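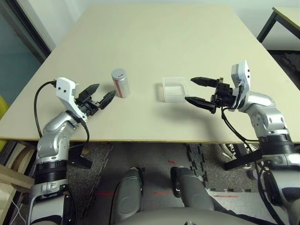 A small can and a clear tub on the table, one between each pair of fingers and the middle.

Kitchen Drawer Tips: what the Grondgate robot study can teach your countertop

My nephew Kuldeep Kanaujia works on the two-armed robot at Grondgate, and over a very long lunch in December he told me what his group had learned about teaching it to put small things into tubs. I took notes on a napkin (he laughed at me), and I've been using them in my own kitchen ever since!

The team recorded people guiding the arms through the same job, 2,657 tries in all, and then trained the robot on two piles of them. In one pile the can and the tub always started in the same spots. In the other they were moved a little every time. The second robot did far better on layouts it had never met, even when it was given 30 fewer tries to learn from.

So, a few things to borrow:

Clear the middle first. Leave a good open stretch between what you're picking up and where it's going. I used to crowd my spice jars right up against the bin and knocked over 4 in one evening.

Pick the near hand. Kuldeep says the arm closest to the can does the lifting and the other steadies the tub. Try it with a jar and a see-through container, which slides more than you'd think on a smooth top.

Mind the clear ones. See-through tubs are hard for the robot's cameras to pick out on a pale table, and they're hard for me too before coffee. A strip of colored tape along the rim helps both of us.

Mix up the practice. If you're teaching a child to unload groceries, shift things around between turns. My granddaughter is 9 and had it down by suppertime.

Next month I'll get to the lids, once I find the matching ones.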